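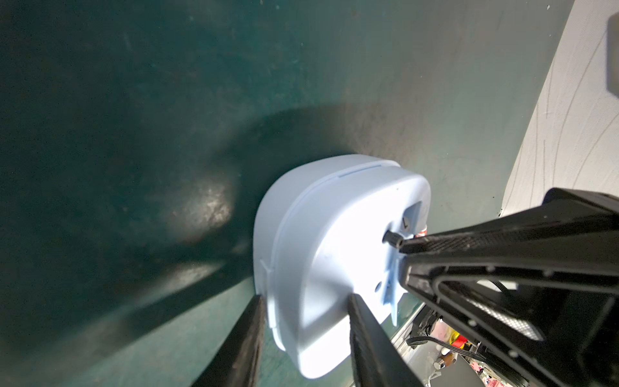 Cues to opening on small household casings are a lovely subject, and one that has had too little attention in the Namus survey. People look for a way in before they touch anything. A thin seam along the upper edge reads as a lid, and a ridged black knob at the side of a pale blue housing almost asks to be turned. We logged 334 such first guesses.

Print | E-mail
Home Articles Archive Contact
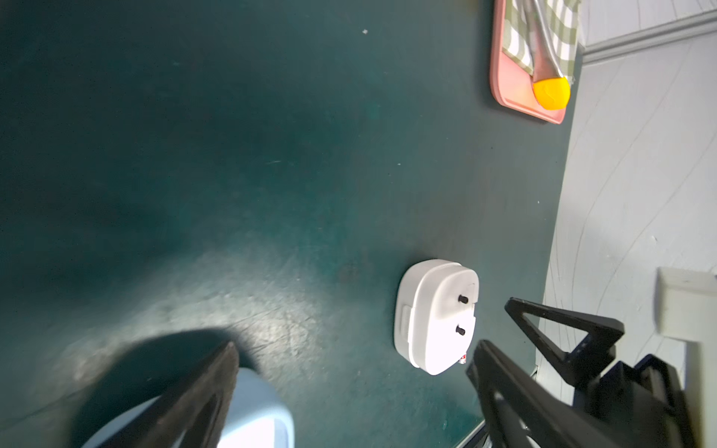

The Riedl wording was kept for all sessions, so that each guess was made in the same 30 seconds. Kitchen things were left among the casings on purpose - a shared table gives much richer answers than a bare one.

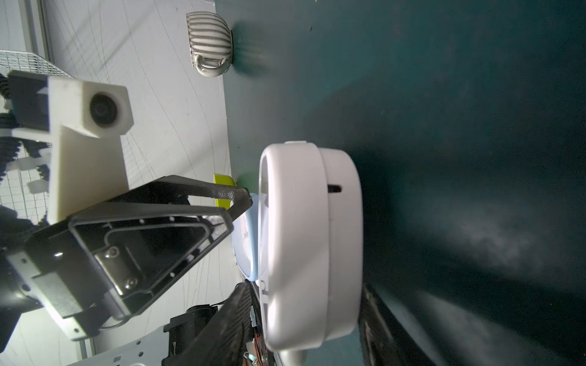 One participant remarked that she would always try the lid first, even on something she was fairly sure had none. We heard this often, and it fits the Skusetti findings from February beautifully.

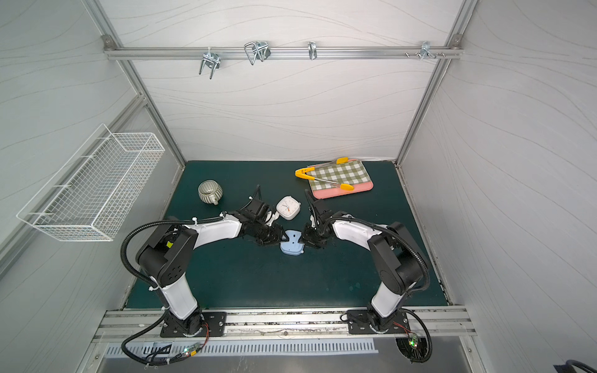 Figure 2. Light-blue part on the table, with ribbed mug, square clock, tongs, checked cloth and pink cutting board.

Comments (2)

Did you try this with older people? My mother pulls at everything that sticks out.

Great section! We use the Drusarano sheet at work and get far more "twist" answers than you do - is your coding public?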